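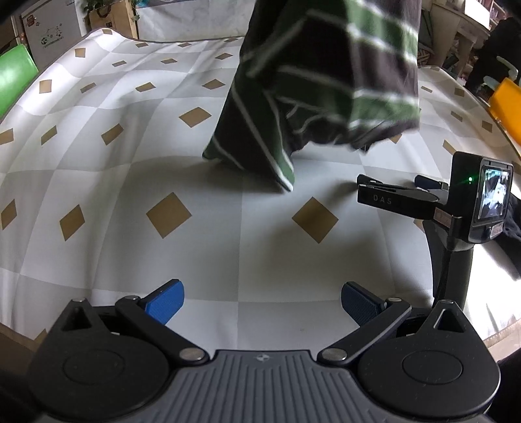 Jutari hand-held grippers: setup, care and repair notes

Version notes are at the bottom. If you only want to get a pair of grippers working before lunch, read "Before you switch on" and "Morning checks" and come back for the rest when something squeaks.

What is in here

Jutari is our folding and tidying set: people pick up clothes and bedding with a pair of hand-held grippers, and the recordings go on to train a robot arm. The set holds 1754 recordings at the moment and we're adding more as fast as we can wash T-shirts. The data itself has its own page. These notes are for the tools, which have turned out to be a joy to look after once you know their ways, and which get handled far more roughly than any arm bolted to a bench.

Most of what follows was worked out by Remo Stöckli at the bench and Hortensia Toledo out on sessions, and they don't agree on everything. Where they differ I have put both.

The folders

care/ has the log sheets, one per gripper
parts/ has drawings for the bits we print or cut ourselves
calib/ has the opening and closing tables, one file per gripper per pad change
mosli/ has the sync scripts (Mösli is our name for the little program that pairs left and right recordings)
jutari/ has the recordings index only, no video

Please don't rename anything in calib/. Mösli reads the file names, and it sulks without telling you.

Before you switch on

Lay both grippers on something soft and look at them from the pad end. Squeeze each one shut slowly and let it open by itself. Both fingers should arrive in the middle together. If one gets there first, don't force it and don't bend the linkage back by hand! Go to "One finger leads" further down.

Wipe the lens with a dry lens cloth. Cotton fluff is the enemy here, and after an hour of towels there will be fluff. No spray straight on to the glass; put a drop on the cloth if you really need it.

Run the cable down the handle and leave a loose loop near the bottom, big enough to get two fingers through. A tight cable pulls on the socket every time you turn your wrist, and sockets are the one part we can't mend at the bench. Hortensia likes a fabric tie halfway down the handle. Remo likes none at all, on the grounds that a tie gets done up too tight by whoever is in a hurry. Either is fine if the loop stays loose.

Then switch on, left before right. Wait for the indicator light and a moving picture on the screen. A light with a frozen picture means the camera has not woken up: switch off, count to ten, try again.

Morning checks

1. Pads: press a thumbnail into the texture. It should spring back.
2. Pivots: hold the body still and wiggle each finger sideways. A hair of play is normal, a click isn't.
3. Rivets: run a fingertip over the heads. They should feel flat and still.
4. Lever: press and release a few times and listen.
5. Screen: wave something striped in front of the camera and watch for lag.
6. Storage: enough room for the session, plus one recording more than you think you need.
7. Clock: start both, clap the fingers of one against the other, stop both, run the Mösli check.

The clap is my favourite part of the whole routine. It takes a moment, it gives both cameras the same event to line up on, and it finds a slack finger at the same time because the sound goes dull.

Setting up the space

Fabric work wants a big, soft, flat-ish surface at a height where you can kneel or stand without hunching. A quilted cover is excellent. The pattern gives the tracking plenty to hold on to, and it saves your knuckles when you go in low under a hem. Plain white sheets are the worst thing we've tried, and glossy table tops come close behind.

Leave ordinary household things where they are. We used to clear rooms completely, and the tracking got worse, as bare walls give it nothing to work with. Boxes, bags, furniture and plants at the sides all help. What you do want out of the way is anything that moves on its own: fans, curtains by an open window, a television left on.

Light from more than one side is best. If your own shadow falls over the garment, walk round to the other side before you start moving lamps.

When both grippers are out but only one is in use, keep the other where it can't roll or be knelt on. Screen side away from the work, please. Remo has replaced 3 screens and would like to stop there.

Changing the pads

This is the job you'll do most and it is a pleasant one. Pads wear at the tips first, and on fabric you notice it when thin jersey starts to slide out as you lift. Swap them when that happens twice in a session.

Peel from the inner edge towards the tip. Warm the old glue with your thumb if it won't start. Clean the seat with a little alcohol on a cotton bud and let it dry fully, then press the new pad on from the middle outwards and leave the fingers closed on a folded cloth for an hour. Overnight is better. Our pads come from Promar in sheets and we cut them with the template in parts/.

Pads from different sheets can differ in shade. That makes no odds to the grip, but do write both sheet numbers on the log so that we can tell later if one batch wears faster than another.

Every pad change needs a new file in calib/. Close the gripper fully, record, open it fully, record, then close it on the gauge block and record again. That is 3 short clips and the script does the rest. Skipping it leaves you with recordings that think the fingers are touching when there's still a gap, and you only find out once someone tries to train on them. We've thrown away a lovely Friday of duvet covers that way.

The gauge blocks are beech, made by Pruvumwood to our drawing, and they hold their size beautifully. Keep them in the tin and away from radiators.

Pivots

Roughly every 1000 squeezes (the counter is in the Mösli status line) take the round caps off and look inside. Fluff packs in behind them and the finger starts to feel lazy on the way back out. Lift it out with a wooden cocktail stick. Metal picks scratch the bore, and a scratched bore collects fluff twice as fast.

Use dry lubricant, very little. Oil turns fluff into felt. Hortensia would skip lubricant altogether on towel days and only clean; her grippers do run very sweetly, so I'm coming round to it.

Put the caps back square. If one stands proud on one side, take it off and start again.

One finger leads

Usually one of these, in the order we find them:

Fluff behind one cap. Clean both sides anyway.
A pad stuck on slightly high. Close on a sheet of paper and see which side pinches first.
A loose rivet in the linkage. Hold the arm up to the light and squeeze gently; the head will rock.
A stretched spring. Swap them as a pair, never singly.

A loose rivet is a bench job. Put a strip of tape on the handle, write what you felt, and send it to Remo. Please don't tap it down yourself with the back of a screwdriver. It does hold, for an afternoon, and then the arm binds.

Packing up

Off in the opposite order, right before left. Copy before you pack. Fingers closed but not squeezed, so the springs rest and the pads don't take a dent. Coil the cable loosely beside the handle, never round it. Lens cap on last.

Fill in the log even if all was well. "Fine" is a perfectly good entry!

Known bugs

The Mösli clap check fails if there is music on. We're working on it.
The squeeze counter goes back to nought when storage is swapped, so copy the number on to the log first.
Left and right calibration files can be loaded the wrong way round without a warning.
The status line shows the wrong storage figure until the first recording has been made.

Changes

April: new pad template, slightly narrower at the tip, which grips socks far better. Added the gauge block clip. Rewrote the pivot section after much discussion. Removed the advice about clearing the room.

Corrections are very welcome, especially from anyone running these on knitwear, where we've barely begun. Put them in care/notes with your initials and Remo or Hortensia will fold them in.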